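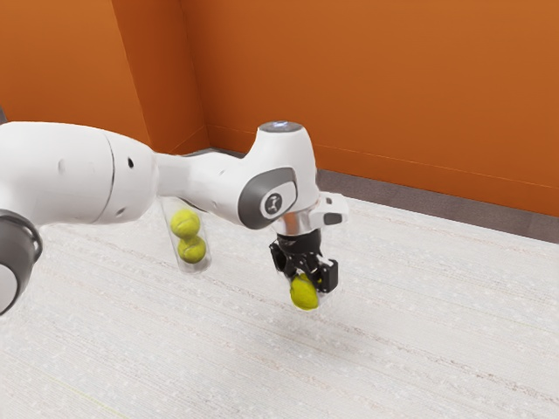 The test engineer at Sallow, a small automation shop in Sindevville, keeps a can of tennis balls on her desk, and she laughs when I ask about it. "I don't play," she says. "I've bought more of those than I'd like to admit, all for the grippers."

She has spent the months since November comparing two grippers for a packing customer, Gatchalian, and most of that work has been done in simulation. Her favorite task has the arm hold a clear tube with a ball inside it, just off the floor. It sounds easy enough, and I said so, which got me a long and very friendly explanation.

"A clear tube is hard on a camera," she says. "You mostly get highlights along the edges. The ball is bright, so the software loves the ball, and then it wants to close on the ball and forgets there's a wall in the way!"

Each gripper got 400 tries. The two-fingered one, she tells me, did better on the narrow tubes, while the soft three-fingered Kanus was kinder when the approach came in crooked - and it often does, she adds, once the wrist has to turn. She had planned to stop there, but a bug in the controller settings sent her back, and the log for the two-fingered gripper now stands at 506.

Does she trust the simulated numbers? She takes her time with that one. "I trust them for ranking things," she says. "Friction I don't trust at all. Fuzz on a ball, a scuffed tube, a pad that's worn down a bit - you have to go and find those out on the bench, and I'm looking forward to it."

The bench runs start as soon as the new finger pads come in. She has already ordered more tennis balls.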